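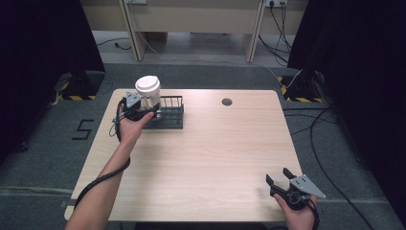

Chapter 3
Clearing a Shared Desk

A desk that several people use fills up fast. In this chapter you will learn to clear one in a set order: cups first, then papers, then anything that plugs in.

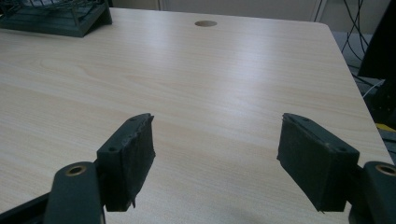 Begin at the front edge and work toward the back. Leave the cable hole open so a cord can pass through it later. A rack may stay if it sits in a rear corner. 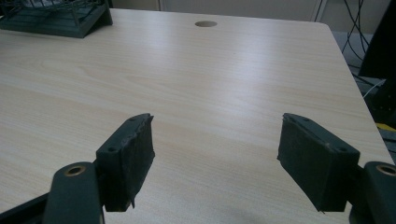 Trujillo would start with the cables, on the grounds that a loose cord catches on everything else. Either order works if the whole group keeps to it. The Clivow office, with 700 desks, changed its order in February and had to retrain every shift.
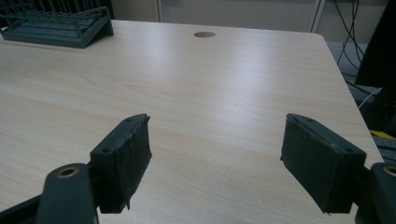 Figure 3. Desktop with a rack at the back left and a round cable hole near the far edge.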